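Folding cloth napkins for a buffet, flat or rolled??

dusanj
Doing napkins for my cousin's thing Friday, 60 of them, all white cotton. Clear tray holds a couple of colored ones.
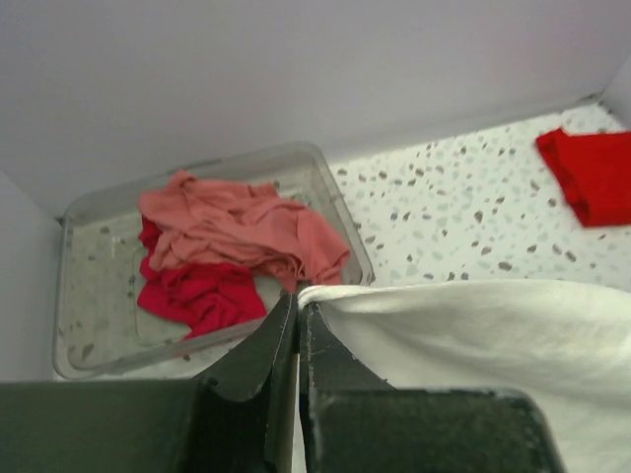 What's the best fold if they have to sit stacked on a buffet table for a few hours?

tuva_h
Plain quarter fold, open corner facing the guest. Stacks flat, takes seconds each, and people can grab one with a plate in the other hand.

virgilio_j
Disagree. Rolled with the fork and knife inside. Quarter folds slide all over once the first dozen people dig through them. Used to do Friday banquets at a place called Losier, everything rolled, never had a stack fall over.

tuva_h
Banquets have staff to roll. He has himself and maybe a cousin

dusanj
Cousin is "busy with flowers" so no

sanaa.b
Did you iron? Fold doesn't matter much if they go on the table crumpled. I take mine out of the dryer damp and fold right then, press the stack under a cutting board overnight. Not hotel quality but fine for a family party.

virgilio_j
Cutting board does nothing for cotton. Iron, medium-high, spray bottle. 18 seconds a side, I timed it once on a slow night.

sanaa.b
Works for me, been doing it for years. Maybe yours are thicker

froydis bostrom
Depends on the weave. Thin ones press ok under weight. Heavy ones need the iron, sorry. Also starch!! Little bit of spray starch and a quarter fold stays put, which sort of ends the sliding argument.

virgilio_j
Starched napkins don't absorb anything. You're wiping your mouth with a business card.

froydis bostrom
Light starch. LIGHT. Not talking about a bishop hat fold here.

dusanj
They're medium I guess? Bought from Prondico, label says cotton and thats it. Prewashed once, no softener.

tuva_h
Good on the no softener. Do them in batches, keep unfolded ones on your left and the finished stack on your right, or flip that if you're a lefty. Fold edge to edge, smooth with the side of your hand, turn, fold again. Hems inside. Stacks of ten then alternate the direction or they lean.

sanaa.b
^ alternating is key. Mine leaned like crazy before I started doing that

virgilio_j
Still say roll. But if youre going flat, put them in a shallow basket at least, so there's a side to hold them.

dusanj
Ok so quarter fold, iron the worst ones, shallow basket, skip the starch. Silverware goes in jars next to it. Starting tonight after dinner

froydis bostrom
Skip the starch, fine, see if I care lol. Make 3 extra for the serving dishes, you always need a couple under something hot

tuva_h
More than 3. Somebody always drops one in the salsa

dusanj
Have a few spares from the same pack. Does the basket need a liner or is that overkill

virgilio_j
Overkill

sanaa.b
Liner. Wicker snags the hems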